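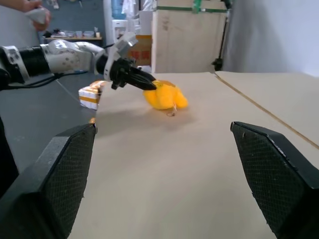 4장. 경기장 배정과 대진 확정

이 장은 Tollis 대회 관리 프로그램에서 경기장을 배정하고 대진을 확정하는 방법을 설명합니다. 3장의 팀 등록을 모두 마친 다음에 읽어 주십시오. 팀이 하나라도 "등록 대기" 상태에 있으면 대진 메뉴가 회색으로 표시되고, 누를 수 없습니다.

4.1 시작하기 전에

다음의 것을 준비합니다.

- 관리자 계정 (기록원 계정으로는 대진을 확정할 수 없습니다)
- 경기장 목록과 각 경기장의 사용 가능 시간
- 대회 규정에 있는 경기 시간과 연장전의 유무

참고: 이전 버전에서 만든 대회 파일은 먼저 변환을 해야 합니다. 변환은 파일 메뉴의 "대회 가져오기"에서 합니다. 변환한 파일은 이전 버전에서 다시 열리지 않습니다.

4.2 경기장 등록

1. 왼쪽 메뉴에서 "경기장"을 누릅니다.
2. "새 경기장"을 누르고 이름을 입력합니다. 같은 이름은 두 번 쓸 수 없습니다. 한 장소에 구장이 둘 있으면 "Godinho 1구장", "Godinho 2구장"과 같이 구별하여 주십시오.
3. 관중석 수를 입력합니다. 숫자만 넣고 쉼표는 넣지 않습니다. 예: 3899
4. 사용 가능한 시간을 입력합니다. 시작 시각과 종료 시각은 5분 단위로 선택합니다.
5. "저장"을 누릅니다.

주의: 관중석 수를 비워 두면 프로그램은 그 경기장을 무관중 경기장으로 취급합니다. 이 경우 준결승과 결승은 그 경기장에 배정되지 않습니다.

4.3 경기 배정

1. "대진" 메뉴를 열고 라운드를 선택합니다.
2. 경기 하나를 눌러서 오른쪽의 시간표로 끌어 놓습니다. 빈 칸은 흰색, 이미 사용 중인 칸은 회색입니다.
3. 경기와 경기 사이의 간격을 확인합니다. 기본값은 30분입니다. 연장전이 있는 대회에서는 이 값을 더 크게 하는 것을 권합니다.
4. 모든 경기에 대하여 2번과 3번을 반복합니다.
5. "검사"를 누릅니다. 문제가 있는 경기는 빨간 테두리로 표시됩니다.

빨간 테두리가 나타나는 경우는 다음과 같습니다.

- 같은 팀의 경기 시간이 서로 겹칩니다.
- 경기장의 종료 시각을 넘어서 경기가 끝납니다.
- 심판이 배정되지 않았습니다. 심판 배정은 5장을 보십시오.

참고: "자동 배정" 단추를 쓰면 프로그램이 시간표를 대신 만듭니다. 그러나 팀의 이동 거리는 계산하지 않으므로, 먼 곳에서 오는 팀의 첫 경기는 직접 확인하여 주십시오.

4.4 중립 경기장의 사용

결승과 같이 어느 팀의 홈도 아닌 경기장이 필요한 때에는 경기 설정에서 "중립"을 선택합니다. 중립을 선택하면 두 팀의 홈 경기장이 목록에서 사라집니다. 홈 경기장이 사라지지 않으면 팀 정보에 홈 경기장이 입력되어 있는지 확인하십시오.

경기장이 아직 정해지지 않았으면 "미정"으로 두어도 됩니다. 미정인 경기는 공개 페이지에 날짜와 시간만 나옵니다.

4.5 대진 확정과 공개

1. "검사" 결과에 빨간 테두리가 없는 것을 확인합니다.
2. "확정"을 누르고 관리자 비밀번호를 입력합니다.
3. 각 팀의 대표자에게 보낼 안내문을 확인하고 "보내기"를 누릅니다.

주의: 확정한 후에 경기장을 바꾸면 모든 팀에게 변경 알림이 갑니다. 보낸 알림은 취소할 수 없습니다. 작은 수정이 여러 개 있으면 한 번에 모아서 하여 주십시오.

오류 번호 3593이 나오면 다른 관리자가 같은 라운드를 편집하고 있는 것입니다. 그 관리자가 화면을 닫은 다음에 다시 시도하십시오.

이 장의 작성: Nayara Furtado
마지막 수정: 2019/01/22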